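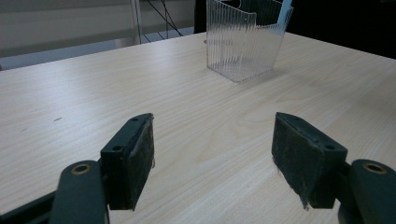 Wavy lines in a pale wooden tabletop, with a ribbed see-through container standing toward the back.

Have you ever followed the lines in a wooden table with your finger while you were waiting for lunch? Lots of children do (and plenty of grown-ups too, when they think they have the time). Those lines are called the grain, and they were made by a tree while it was growing.

A tree in a place with warm summers and cold winters doesn't grow at the same speed all year. In spring it grows fast and makes lighter, softer wood. Later in the summer it slows down and makes wood that is darker and harder. Then it rests, and by February it is hardly growing at all. One light band and one dark band together make a ring, so a tree with 50 rings has lived through 50 years of growing!

But why are rings round on a stump and wavy on a table? Well, think of an onion. Slice it straight across and you see circles. Slice it from top to bottom and you see long curved lines instead. Logs work the same way – a board cut along the trunk shows the rings as stripes, and if the tree grew a little crooked, the stripes wander too.

Try it at home. Lay a thin sheet of paper over some bare wood, hold it still, and rub gently with the side of a crayon. If the grain is deep enough to feel, the lines will come up on your paper.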